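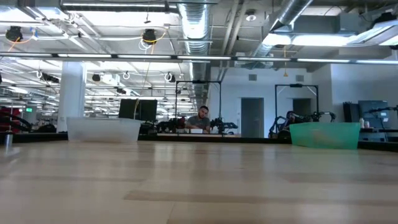

Page last changed: Aug 23, 2025

The Big Table at Dumcombe: a gallery

The big table by the near end of the room, with the white tub at the far left of it and the green one over to the right. The benches carry on behind, and there is somebody hard at work at one of them with his head down.

Welcome to the table page! I have been promising one for ages, ever since we moved into the Dumcombe room, and several people have asked me how we came by such a large table and whether it was as much trouble to get indoors as they had heard. (It was more.) The thing I am fondest of is the grain. Those long lines run right along the wood, and when the ceiling lights are on you get soft pale patches lying over them, so that on a dull November afternoon it can be the most cheerful thing in the building.

Where it came from

We bought it from a joiner's workshop in Trorkton that was closing down and selling off its furniture. The asking price was £200 and we got it for that without any haggling, mostly through my being too embarrassed to start. Kálmán Katona came with me to collect it, brought his own blankets and ropes, and spent the whole drive home telling me about tables he had moved in the past, some of which had ended better than others. The legs came off, thank goodness, but the top would not go round the bend in the corridor whichever way up we held it, and in the end it came in through the big window with five of us pushing and Kálmán giving directions from the flower bed.

The finish

When it arrived it had rings all over it from mugs and glue pots, and a very sad patch at one corner. Abhishek Pandey took on the sanding and did it beautifully, a bit each evening, going with the grain the whole way and never once hurrying. After that it had oil, then a rest, then more oil. We wipe it down with a barely damp cloth and leave it at that. Please do put something under your mug if you are having tea at it, as I have become rather a bore on the subject and would like to be able to stop.

The tubs

You will see two of them at the back of the table. The white one is low and frosted, and you can just about make out what is behind it through the sides, and the green one is see-through too, in a lovely bluish sort of green that you can spot from right across the room. I like them both for the same reason: they are open and plain, and anybody can put a thing down in one without having to hunt for a lid. We had proper lidded boxes from Hulo before, almost 100 of them if you count the little ones, and the lids were forever in one cupboard while the boxes were in another. The Hulo boxes have gone to Mrs Prajapati's sewing group, who I am told keep them in perfect order.

The little metal bottle at the far left of the table comes under the same rule as everything else, so if it is yours, home it goes with you at the end of the day, please.

Using the table

Anyone with a key is welcome to it. Spread out as much as you like, work from whichever side suits you, and leave the top clear in front of the tubs when you go. If you need to drag anything heavy across it, come and find a blanket first; there is a pile on the shelf by the door, and they are the very same ones that Kálmán brought to Trorkton and has never asked for back.

I hope to add some closer views of the corners and the underside when I next have an afternoon free.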